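3.2 Reverberation and seating occupancy

The Lorkis recital room was measured in two states, empty and fully seated, using the same source positions in both. The room has a flat floor, a raised stage 4 risers deep, and retractable seating along the rear wall. Its volume is small for a hall that is hired out for both chamber music and amplified events, and the operators had received complaints about speech clarity from conference clients.

Impulse responses were recorded with a swept sine played from the stage. Each sweep was repeated three times per receiver and the results were averaged. In the seated state, listeners were asked to stay still and keep coats on their laps. Octave bands from 125 Hz to 4 kHz were analyzed, and the values at 1000 Hz are used for comparison between states.
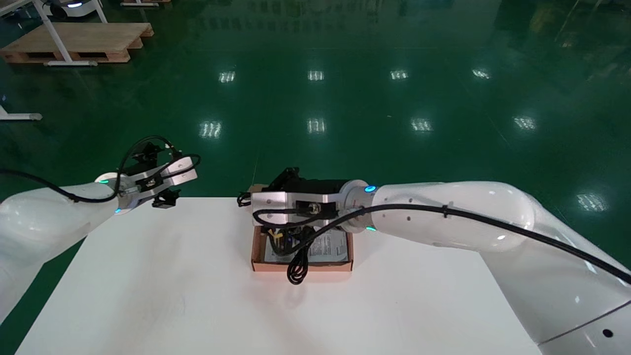
Figure 4. Robot arms at a white table.

With the seating retracted, the decay at mid frequencies was long enough to blur consonants at the rear of the room. Extending the seats shortened it noticeably even before any audience came in, as the upholstery absorbs much of what the rear wall would otherwise return. The further change on adding listeners was smaller than the model in Section 2 predicted. We attribute the gap to the seat backs, which were entered in the model as hard surfaces.

Low-frequency behavior was less regular. A strong mode near the left side wall raised levels for cello and double bass, and its effect varied by row. Heavy drapes had almost no influence on it. Ojo and Tully found a similar result in the Kavanagh studio theater, where the drapes were also hung close to the wall. For hires involving amplified bass, we suggest moving the loudspeakers away from that wall before making any change to equalization.

Comments

Reader 1: Were the drapes in the seated runs fully drawn or half drawn? Section 2 reads as though both were used.

J. Tully: Fully drawn. Section 2 refers to the pilot runs.

Reader 2: We hire out a room of around 775 cubic meters and have the same trouble in the bass. Moving the speakers helped a little. Is the sweep length given anywhere?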